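Questions people in the Wendville lab keep asking about the new bench robot, with answers from those of us who've been on the rota with it since October. Last updated 3rd April.

## The basics

**What does the arm do?**

The repetitive plate work. It picks up tips and labware, moves plates on and off the instrument deck, and starts the runs we used to start by hand. If you've ever spent an afternoon filling plate after plate with the same buffer, you'll know why we're so pleased to hand that over!

**Does it have a name?**

The arm is Ralari on the booking sheet, and most people call it that. Plunenano is the scheduling software, so if someone tells you "Plunenano is down", the arm is probably fine and it's the queue that needs restarting.

**How much does it get through?**

Our best week so far was 228 plates. Before October a good week by hand was 61, and that was with two of us on it nearly full time. We didn't expect the gap to be that big.

## Your job

**Is anyone losing their post?**

No. The team is the same size as before and the posts are all permanent. The hours have moved, though. Much less of the day goes on pipetting, and much more on planning runs, checking results and working out why a sample looks odd (the bit most of us trained for in the first place).

**Do I need to be able to code?**

You don't. Every routine is a saved recipe, and you fill in a short form with your plate numbers and volumes. A few people have got keen and started writing their own recipes, which is brilliant, and there's a lunchtime group if you'd like to join them.

**Who tests a new recipe?**

Whoever wrote it, with a second person looking over it. Every recipe goes through the simulator first, so you can follow the arm's path over the bench model and spot a clash before there's any real glassware nearby.
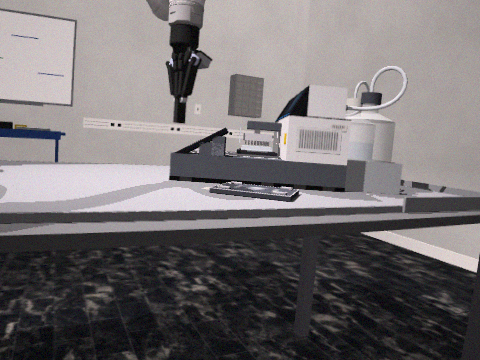
Go through it slowly the first time and pause at each pick-up. Most mistakes are dull ones: a rack entered in the wrong position, or a height left over from an older recipe. Once the simulated run is clean, do a water run on the real bench, then sign the sheet. It sounds like a lot, but you can get through both in a morning, and it's rather good fun watching your own recipe go for the first time.

**I liked doing the bench work. Can I still do it?**

Yes, and please do. Small batches and anything fiddly still go by hand, and new starters learn to pipette properly before they touch the booking sheet. You'll write much better recipes if your hands know the job.

## Day to day

**Can I book an overnight run?**

Up to 550 samples, as long as the recipe has been signed off. Load your consumables before you leave and check your barcodes are facing the reader.

**What if it stops halfway through?**

Don't reach in. Press pause on the panel, read the message and write it in the log, even if it clears itself. The Ebihara site runs the same set-up and we swap logs with them every month, so your odd little error may already have a fix.

**Can I suggest a job for it?**

Yes please! Put it on the ideas board by the kettle. The plate relabelling routine came from there, and so did the end-of-day rinse, which has given everyone back the last half hour of their shift.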